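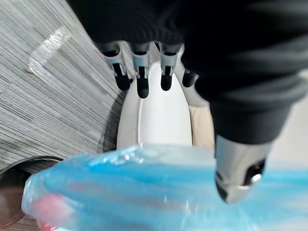
Station 2, hand over the blue wrapped package. Fabric cover is on.

Nukuditz Packing, Estport site
Monthly safety check, robot hand stations
Date: 4/1/25
Checked by: Paweena Chareonsuk
Shift: morning

1. Emergency stop can be reached from both sides of the table
OK. Tested one time from each side.

2. Floor marking visible and complete
Not OK. The yellow line is worn near the pallet door. People step over it without noticing. New tape is asked for from MacLeod, the same type as in February please, the cheaper one came off.

3. Fabric cover on the hand: no holes, no loose threads
OK on station 2. Station 1 has a small hole near the wrist. Cover must be changed before the next night shift.

4. Fingertips: clean, not cracked, firmly attached
OK. The log says 157 hours since the last change. Limit in our instruction is 1000.

5. Plastic film and tape removed from table after each batch
Partly. I know the bin is far away. Two packers told me they used to clean while they waited for the next box, but now the robot sets the speed and there is no waiting. I agree with them. Bin to be moved beside the table — action for shift leader.

6. Speed setting locked
Station 1: locked at 86 percent. Station 2: key was left in the panel. I removed it and gave it to the office. This was also a comment last time.

7. Persons at the station have signed the training sheet
Not OK. Three names are missing, all moved from hand packing to the robot line. They know the work very well, but they have not had the part about clearing a jam. Until they sign, they call the shift leader for a jam and do not put hands in.

8. Lifting and posture
Less lifting than before, and fewer complaints about shoulders. New complaint: standing in one place and looking at the screen makes the neck stiff. Screen on station 1 is too low for tall persons. I ask for an adjustable arm, as they have in Stovotmont.

9. Job rotation followed
The plan says change every two hours. In practice it is skipped when we are short of people. One operator stayed at the station the full shift. Please do not accept this also when the person says it is fine.

10. Noise
OK. It is possible to talk normally beside the table.

Other comments
Some people asked me if the stop button is counted against them. It is not. Stops are logged by station and no name is written. I would like this to be said in the shift meeting by the manager and not only by me.

Open points from last check: key in panel (again open), first aid box refilled (closed).

Signed: P. Chareonsuk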